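Where Do Surnames Come From?

You probably have at least two names. Your first name was picked for you when you were born. Your last name, or surname, was most likely already waiting. Somebody in your family had it before you, and somebody had it before them.

A long time ago, most people in Europe had just one name. If you lived in a small village, one name was enough. There might be only one Rosaire, and everyone knew who he was. As villages grew, there were more people and the same few first names kept being used. People began adding an extra word to show which Rosaire they meant. After many years, those extra words stuck and were passed down from parents to children.

Names from jobs

Lots of surnames started as the name of a job. A baker might be called Baker and a man who made barrels might be called Cooper. The most famous one is Smith, which means someone who works with metal.

Other languages did the same thing. Kowalchuk comes from a Ukrainian word for a blacksmith. The ending "-chuk" often meant a son or a young helper, so the first Kowalchuk was probably the blacksmith's boy. You may also see it spelt Kovalchuk. It is the same name -- the letters changed when it was written down in a different country.

Shoemakers gave us surnames too. In France a shoemaker might be called Sueur, and in Germany the name is Schumacher. Rope makers are behind the English surname Roper.
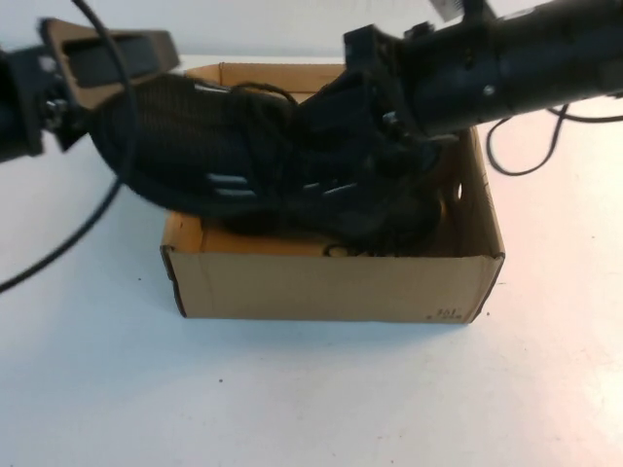
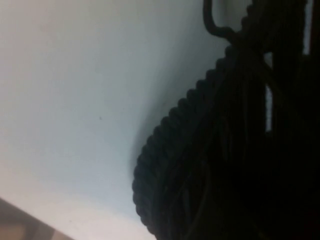

Names from parents

Some surnames tell you the first name of somebody's father or grandfather. Johnson means "son of John". In Scotland and Ireland, "Mac" at the start of a name means "son of". In Wales the word was "ap", and ap Rhys slowly turned into Price.

Sometimes the father's name was used just as it was, with nothing added. Simard, a surname found in France and Canada, is thought to have begun as an old first name. A boy called Rosaire Simard today has a first name at both ends, in a way.

Names from places

If a person moved to a new village, the neighbours might call them after the place they had left. Others were named after something close to their house. Hill, Wood, Brook and Green all began like this. A family called Atwater once lived at the water.

Names from what people looked like

Short, Long, Brown and Young are surnames that were once nicknames. The first Mr Short may have been short. He may also have been very tall, as people in the past liked teasing each other too.

Why does the spelling change?

For hundreds of years, most people could not read or write. When a name had to go in a book, the clerk or priest wrote down what he heard. The next one might hear it differently. One family could be Clark on one page and Clerke on another -- both were fine, as there were no set rules for spelling.

Find out about your own surname

Start by asking the oldest person in your family what they know. Ask how they spell the name, where their grandparents lived and what work they did. Write the answers down, even the ones that sound odd.

Then draw a family tree. You have 8 great-grandparents, so you could have as many as 8 surnames to look up. Some may be easy to work out. Others may have no clear answer, even in a big book of names from the library.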